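Open Day at the Flanosbridge Robot Lab: How a Gripper Learns to Hold Things

For readers aged 8 to 12

What is an open day?

An open day is a day when a workplace lets visitors in to see what goes on there. The robot lab in Flanosbridge holds one every July. The doors open at 10 a.m. and close at 4 p.m. Last time, 843 people came through.

This page explains what the lab showed and what the words mean.

What is a gripper?

A gripper is the part of a robot that holds things. Your hand has five fingers and many joints. A simple gripper has two fingers, called jaws, that move toward each other and apart again. A gripper with two jaws can pick up a lot of ordinary objects, but it has to meet them from the correct side.

A gripper does not need to be on a robot arm. A person can carry one and work it by hand. The lab calls this a hand-held gripper. The person does a job with it, and a camera on the tool records how the job was done. A computer then studies the recordings.

Why record people?

A computer program that moves a robot must be given rules or shown the task. Rules work well when every object is the same shape. Food is not like that. Two slices from one loaf can bend in different ways. For jobs like these, the lab shows the program many recordings of the same task. One recording is called a demonstration.

Innes Urquhart runs the demonstrations at the open day. Each task is repeated 16 times before lunch and 19 times after lunch, with the object put in a slightly different place each time.

What are the square markers?

Each jaw has a small black-and-white square on it. It is called a fiducial marker (say "fih-DOO-shul"). The pattern on the left jaw is different from the pattern on the right jaw. A computer can find the two patterns in a recording and work out how far apart the jaws are.

The sandwich task

Soft objects are harder to hold than hard ones. If the jaws close too far, the bread is crushed. If they do not close far enough, the sandwich slips or comes apart. The sandwich is held by its sides, standing upright, with the slices pressed together. The ridges on the finger edges add grip. The lettuce can hang out at the side, and the program has to treat it as part of the sandwich.

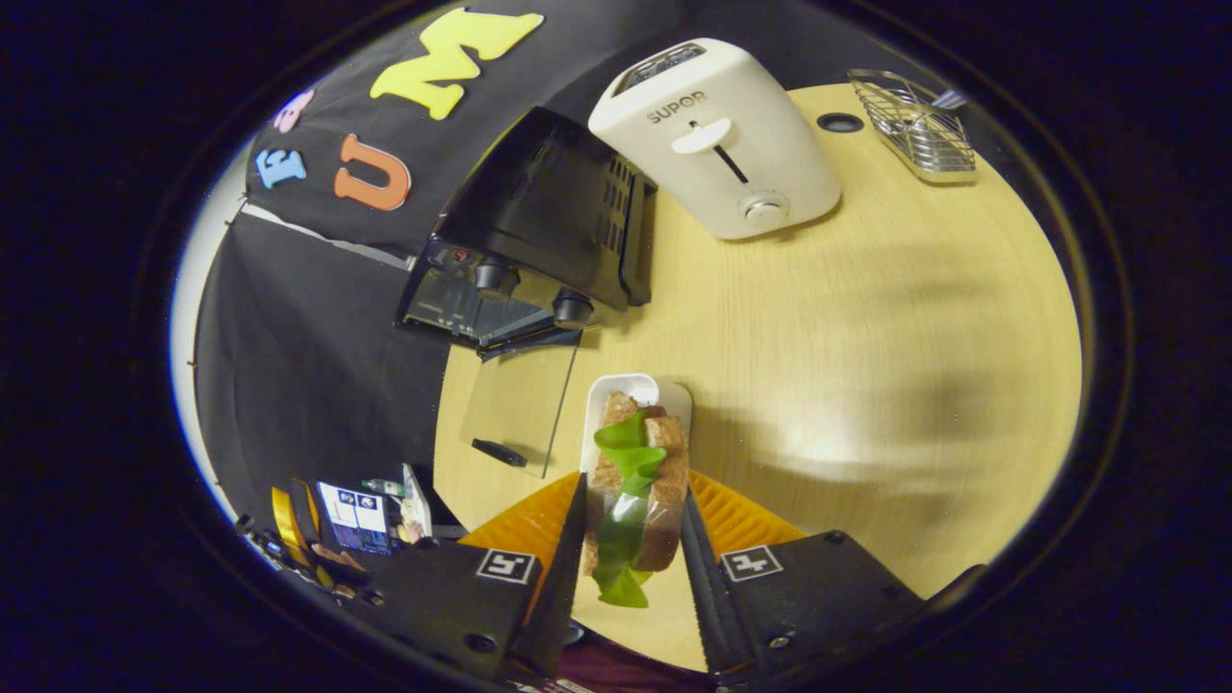 Try it at home

You need a slice of bread, a plate and a pair of kitchen tongs.

1. Put the bread flat on the plate.
2. Pick it up with the tongs and hold it while you count to 5.
3. Put it down and look for dents.
4. Try again with a softer grip.

Words to know

Demonstration: one recording of a person doing a task.
Fiducial marker: a printed pattern that a computer can find easily.
Jaw: one of the moving fingers of a gripper.

Text by Ona Dambrauskienė. Checked by Tumelo Motaung.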